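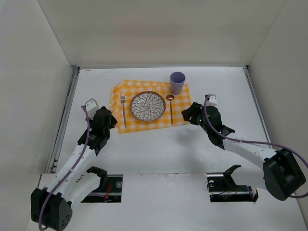 How to Wash and Iron Cotton Placemats So They Lie Flat

Cotton placemats get washed more often than almost any other cloth in the house, and most of them start to curl or pucker within a year. The usual causes are hot water, a hot dryer and ironing them after they are bone dry. The method below works for plain woven cotton, gingham, and cotton-linen blends. It does not apply to quilted mats with foam inside, or anything with a vinyl back.

What you need

Mild liquid detergent
White vinegar
A soft toothbrush
Two bath towels
An iron with a steam setting
A spray bottle of water
Spray starch (optional)

Before the first wash

Read the tag. If it says dry clean only, the mat probably has a lining that shrinks at a different rate from the front, and no amount of ironing will fix it afterward.

Test for color. Wet a corner on the back, press a white paper towel on it for a minute and look at the towel. Reds and dark blues are the worst for bleeding. If any color comes off, wash that mat by itself in cold water until it stops. My red set from Collia took 3 washes.

Step 1. Treat the spots

Shake crumbs off outdoors. Scrape dried food with the edge of a spoon. Then treat by type:

Grease and butter: one drop of dish soap, worked in with the toothbrush, left for 15 minutes.
Tomato sauce: rinse from the back with cold water, then detergent, then a little vinegar.
Coffee and tea: equal parts vinegar and water, blotted.
Candle wax: put the mat in the freezer for an hour and snap the wax off. Lay a brown paper bag over what is left and press with a warm iron. Move to a clean part of the bag as it soaks up wax.
Egg: cold water only. Warm water sets it.

Don't iron over a stain you haven't dealt with. The heat will fix it in place.

Step 2. Wash

Use cold or cool water and the gentle cycle. A mesh bag helps if the mats have fringe. Keep them away from jeans and towels, which twist them. Half the detergent you would normally use is plenty, and leftover soap is one of the things that makes cotton feel like cardboard. If yours already feel that way, put half a cup of vinegar in the rinse.

By hand, fill the sink, swish for a few minutes, soak for ten, and rinse twice. Don't wring.

Step 3. Get the water out

Lay one towel flat and put the mats on it in a single layer. Cover with the other towel, roll the whole thing up and press down along the roll. Unroll and take the mats out right away so they don't pick up lint.

Step 4. Square them up

This is the step people skip. While the mat is damp, hold opposite corners and pull gently, then do the other two corners. Run your fingers along each hem and pull it straight. With gingham or any check you can use the lines in the weave as a guide. If the lines bow in the middle, tug from the sides until they run straight again.

Step 5. Dry partway

Lay the mats on a rack or over a shower rod with no clothespins. On a warm June day they are ready to iron in under an hour. Indoors it takes longer. If you have to use the dryer, use low heat and stop it early.

Step 6. Iron

Iron face down. Set the iron to cotton, or one notch lower for a blend. Start in the middle and work out to the hems, lifting and pressing instead of sliding. Do the hems last. If a spot has dried out, mist it and wait a few seconds.

For bunched corners, open the fold with your thumb, mist it, and press just the tip of the iron into the corner from the back. Masaru Iwasaki, who taught me to iron when I worked in the linen room at the Bergeron, put a dry washcloth under each corner so the thick seam sank into it. It leaves less of a ridge.

Starch goes on the back only, one light coat. Leave the mats flat on the board until they are cool. Picking them up warm puts the curl right back.

Storing

Keep them flat in a drawer with the largest on the bottom. If the drawer is too short, roll them around a cardboard tube, face out. Folding leaves a crease across the middle, and on older cotton that crease is where the threads wear through first.

Common problems

Corners still curl: the hem thread has shrunk. Snip one stitch near each corner on the back and press again. Add a dab of fabric glue if the hem starts to open.

Shiny patches: the iron was too hot. Use a press cloth next time. Steam held just above the patch sometimes lifts it.

Yellow fold lines: soak overnight in oxygen bleach and cool water, then wash as usual.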